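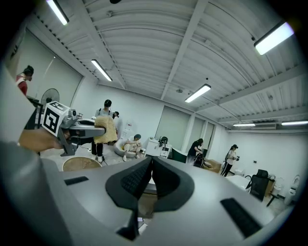

Call for participants: password habits study

We're a small security research group at Premora, and we'd love to hear from people who look after their own passwords at home, whether neatly or on the back of an old envelope. You don't need any technical background at all – if you use email and do a bit of online banking, you're just who we're hoping to meet.

There are 42 places, all at our Plesport office. You'll try out a new sign-in tool called Flunimham, have a good chat with us over a cuppa, and fill in a short diary for 16 days afterwards. We'll never ask you for a real password. 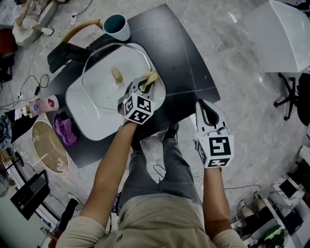
How to apply

Send us a few lines about yourself through the Premora contact page by 2019-10-22. Everyone who finishes the diary receives a $67 gift card.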